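Comprei o kit de planejamento de célula da Furnier faz dois meses e só agora sentei pra escrever. Vai corrido mesmo, entre uma entrega e outra.

**O que é:** licença do software de layout (Zerolis) + biblioteca de braços, mesas e pedestais + planilha de orçamento. Paguei 1324 reais na licença anual. Sem hardware nenhum, quem procura braço de verdade pode fechar a aba.

**Pra quem:** oficina pequena ou laboratório que vai comprar o primeiro ou o segundo robô e precisa chegar na reunião com número na mão. Meu caso. Marcenaria pequena, faço peça sob medida, e o plano é ter um braço na bancada pra manusear bloco de madeira e um segundo num pedestal mais pro fundo. O segundo talvez nem saia. Depende do banco.

## Instalação

Chata. Baixei, pediu atualização de driver, reiniciou, pediu de novo. Perdi uma manhã. O instalador em português tem metade dos botões em inglês, dá pra se virar. Depois que entrou não travou mais -- justiça seja feita.

A ativação da licença é por e-mail e o meu caiu no spam. Olhem lá antes de abrir chamado, eu abri à toa.

## Montando o layout

Parte boa. Arrasta a mesa, arrasta o braço, escolhe o pedestal, pinta parede, põe rodapé. Tem até relógio de parede na biblioteca, coloquei. Em uma tarde eu tinha a sala inteira. O alcance do braço aparece como uma bolha transparente que liga e desliga, e foi isso que me salvou dinheiro: o modelo que eu ia comprar não chegava no canto da bancada onde quero o alimentador. Teria descoberto com a caixa aberta no chão.

O que irrita:

- unidade vem em polegada e volta pra polegada toda vez que abre projeto novo
- copiar e colar pedestal perde a altura
- não tem desfazer no painel de materias, só no layout
- biblioteca de garras fraca, só 7 modelos, e nenhum a vácuo

Essa da garra a vácuo é séria pra quem trabalha com chapa. Pra bloco tanto faz.

## A planilha

Aqui eu esperava pouco e gostei. Cada objeto da cena vira uma linha: braço, base, garra, cabo, frete, instalação, treinamento. Você preenche o preço do fornecedor e ele soma. Simples. Mas tem linha que eu nunca ia lembrar -- reforço de bancada, seguro no transporte, hora de eletricista. Só nessas três meu orçamento subiu 1552 reais. Melhor saber agora.

Ponto fraco: imposto de importação é um campo só, em branco, "preencha conforme seu caso". Meu contador riu. Quem for trazer de fora vai precisar de planilha separada. E câmbio não atualiza sozinho, tem que digitar.

Mandei a mesma lista pra Soriano e pra Tullbridge. A Soriano respondeu item por item, usando a minha numeração, uma beleza. A Tullbridge mandou um PDF fechado com um valor único e "condições a combinar". Cada um tire sua conclusão.

## Simulação

Roda direto no layout, sem exportar. O movimento é crível pra decidir compra, não usaria pra calcular tempo de ciclo. Contato da garra com a peça é meio no chute, as vezes parece que encosta, as vezes parece que fica por cima, e não tem aviso de colisão na versão que eu comprei (só na mais cara, claro). 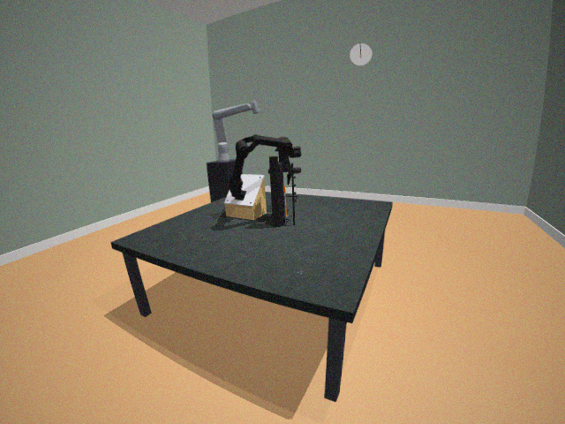

*Layout no Zerolis: braço preto na bancada, com a garra encostada ou logo acima do bloco; braço cinza no pedestal atrás.*

Foi com esse layout que fechei a conta. Deixei o cinza parado de propósito, é a linha "fase 2" da planilha, e dá pra desmarcar a linha e ver o total sem ele. Usei isso na conversa com o gerente do banco e ajudou bastante. Ele entendeu a imagem muito antes de entender os números.

A sombra da mesa ficou bonita, aliás. Não serve pra nada mas ficou.

## Suporte

Fui atendido pelo Chibuzor Babalola, por chat, em inglês. Paciente, respondeu no mesmo dia e me mandou um arquivo corrigindo a altura do pedestal. O problema da polegada ele disse que está na fila. Vamos ver em setembro, quando sai a próxima versão.

## Compro de novo?

Renovo se arrumarem as unidades e botarem garra a vácuo. Pra uma compra só, o preço já se pagou no braço errado que eu não comprei. Se você já tem célula rodando e só quer acrescentar uma bancada, acho caro, faz no papel.

Nota 4 de 5. Tirei um pela instalação e pelo campo do imposto.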